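# Chapter 7: Shared Loads and the Written Task Sheet

Most of the rules covered so far apply to one arm working alone. An arm has a reach, a speed limit, and a stop, and the person responsible for the cell can check each of them separately. When two arms hold the same object, those checks are still needed, but they no longer cover everything. The object joins the arms together. A stop on one side becomes a pull on the other, and a small position error that would not matter in free air can bend a part, open a grip, or trip a force limit.

This chapter deals with the working practices that apply to shared loads. It begins with the task sheet, moves on to grip checks and cable routing, and closes with the order in which a two-arm cell should be stopped and released.

## 7.1 What the task sheet must say

A **task sheet** is the written record of what a cell is allowed to handle and how. Many shops keep one for each product. For two-arm work it should be kept for each object, even when several objects are used in the same task. At the Saltdale training shop, Raymonde Li found that a single sheet had been used for 25 different items — and that the heaviest was never listed on it.

At a minimum, the sheet gives:

- the name and mass of the object
- the permitted contact points for each arm
- the top speed while both arms are in contact
- which arm leads and which follows
- what each arm does if the other one stops

The last entry is the one most often left blank. "Stop" is not a complete answer. The sheet must say whether the grippers stay closed, and for how long.

## 7.2 Thin and open parts

Flat panels need extra care. A perforated panel is lighter than a solid one of the same size, but it may also flex more easily. Attached wires, clips, and hinges can catch on a finger or a cable. The contact points on the sheet should keep clear of them wherever the shape of the object allows.

Smaller items left on the work surface must be listed too. They are part of the task if the load passes over them.

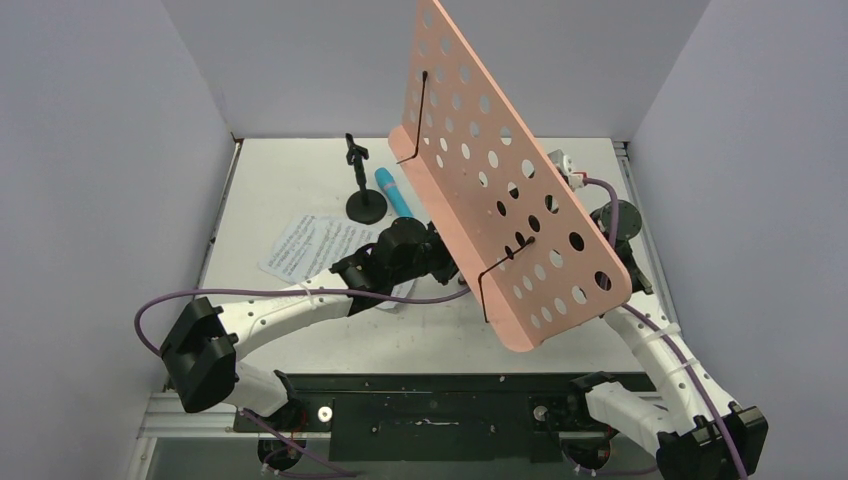

**Figure 7.1** Two arms holding a perforated music stand desk above a tabletop. Note the wire page holders and the cables running along the arms.

Cable routing belongs on the same sheet. A cable needs enough slack for the full motion of the wrist, yet a wide loop can snag on the load. Ivone Evangelista's rule for new operators is to move each arm by hand through the whole path, with the power off and the load removed, and to watch only the cable.

## 7.3 Before the first run

Test a new object at reduced speed before approving its sheet. In the Gowda exercise at the end of this chapter, you will write a sheet for a 500-gram tray and then revise it after the contact points change. Keep both versions. The revision history will be used again in Chapter 8, where we look at how incidents are reported.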